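Clokix to open second clothing repair workshop in Kerstead

Feb 7, 2019

Clothing repair firm Clokix will open a second workshop in Kerstead next month, taking over the former Frota shoe shop on Daster Street. The new premises will handle alterations, seam repairs and zip replacements, along with a drop-off counter for customers who live on the north side of town.

Clokix began trading in November with one workshop and a small team of machinists. It has since taken in 972 garments, most of them trousers, coats and school uniform. The company expects to take on 3,000 repairs in its first full year across both sites.

"People kept telling us they had a bag of mending at home and no time to do it," said Leonilde Amaral, founder of Clokix. "Coats are the busiest part of the work at the moment - mainly linings and pockets. The second workshop gives us room for bigger cutting tables and a proper fitting room."

The shop will employ two full-time machinists and a trainee. Prices will be the same at both sites, and items left at one counter can be collected from the other. Repairs costing more than £89 will be quoted in writing before any work starts.

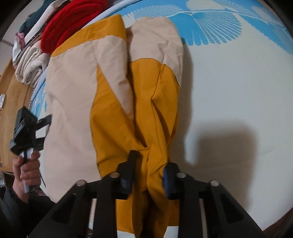
Do customers need to book before bringing something in?

Repairs can be handed over at the counter at any time during opening hours, but fittings for alterations must be booked by phone or in person.

Clothes should be clean when they are dropped off. Leather, fur and wetsuits cannot be accepted at either workshop.

Press enquiries: Leonilde Amaral, Clokix, Kerstead.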